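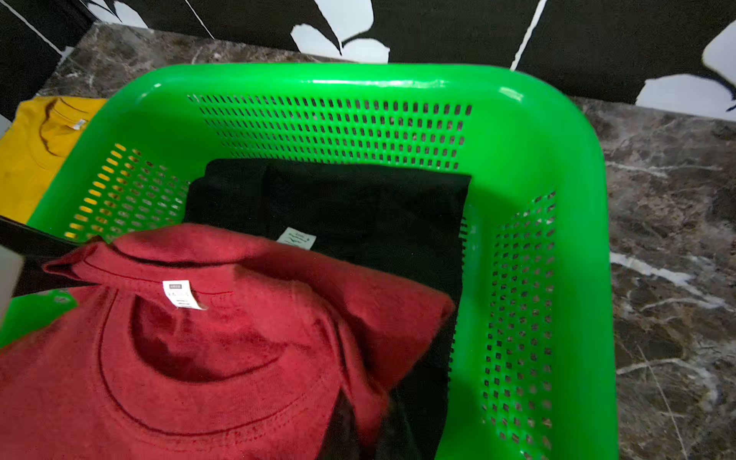 Every July my brother-in-law sends me a link about a robot that is going to do my laundry. He has been doing this for 4 years. This year's came with three exclamation points and the words "it's happening," so I made coffee and watched the whole thing, and then I watched it again with the sound off, which I recommend.

I have five people's clothes to deal with and bad knees. I would love to be wrong about all this. If a machine could take over the basket tomorrow I'd clear a corner of the hallway for it tonight. But I've done a lot of laundry, and I keep noticing which part of the job these things get shown doing.

It's the shirts. It is always the shirts! A T-shirt that is already folded is about the friendliest object in the house. It's flat, it's soft, you can't break it, and if you put it down a bit crooked in the basket it's still a T-shirt in a basket. Pick it up by a corner and the rest of it follows, more or less. I'll grant that "more or less" is hard. Cloth sags and bunches, and a shirt that was a tidy rectangle on the counter can be a lump by the time it lands on the next one. My youngest manages to wreck a folded pile just by carrying it upstairs, and he has two good hands and eyes.

So yes, moving a shirt with a gripper is real work and I'm not sneering at it. My friend Fionnuala Kavanagh spent years in a hotel laundry and she was more impressed than I was. She said the pinch was good. Then she asked how many an hour, and neither of us could find the answer anywhere on the page.

That's my question too, along with a few others. Who turned the sleeves right side out? What does it do with a fitted sheet? Does it know that one black sock is mine and the other is my daughter's, and that she will care? Can it find the tissue in the pocket before the wash and not after? Laundry at my house is maybe one part lifting things and the rest is deciding about them.

The comments under the video had 2236 replies when I looked, and most of them seemed to think we'd all have one of these by Christmas after next. A man called Pádraig Scanlon wrote that he fixes packing machines for a living and that the easy 162 cases always go fine and then a bag comes through upside down and the line stops. I believed him more than the video.

I timed myself last night, if anybody wants a number to beat. Dryer to drawers, one full load, 67 items counting socks, with the radio on and one phone call from my mother in the middle. Twenty-six minutes. I left the fitted sheet on the chair.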